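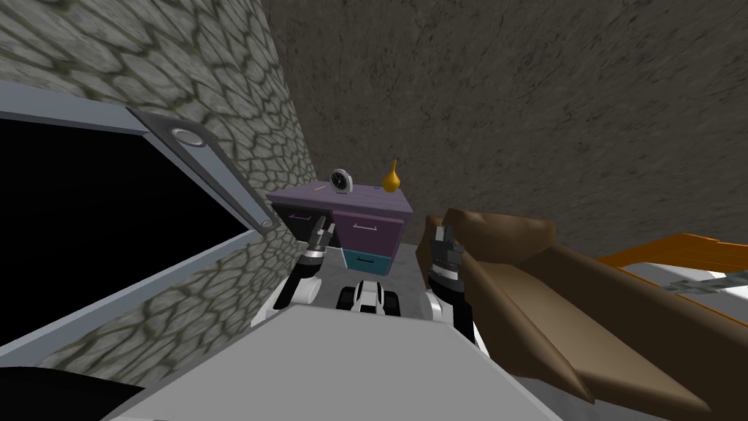

Hollent Kalkputz fein, 25 kg

Mineralischer Innenputz auf Basis von Luftkalk und Kalksteinsand. Geeignet für Wohnräume, Keller und Altbauten mit Mauerwerk aus Naturstein oder Ziegel. Nicht für Sockelbereiche und Außenflächen.

Körnung: 0 bis 1 mm
Auftragsdicke: 3 bis 8 mm je Lage
Farbton: naturgrau, mit Kalkfarbe überstreichbar
Artikelnummer: 1867

Der Untergrund muss fest, staubfrei und frei von Gips sein. Stark saugende Flächen vornässen. Putz mit sauberem Wasser anrühren, zehn Minuten ruhen lassen und nochmals durchmischen. Während der Trocknung Zugluft vermeiden.

Lieferung ab Lager Nulham, auf Palette ab 80 Sack frei Haus. Angebrochene Gebinde nehmen wir nicht zurück.

Fragen zur Verarbeitung beantwortet Aslı Kozan.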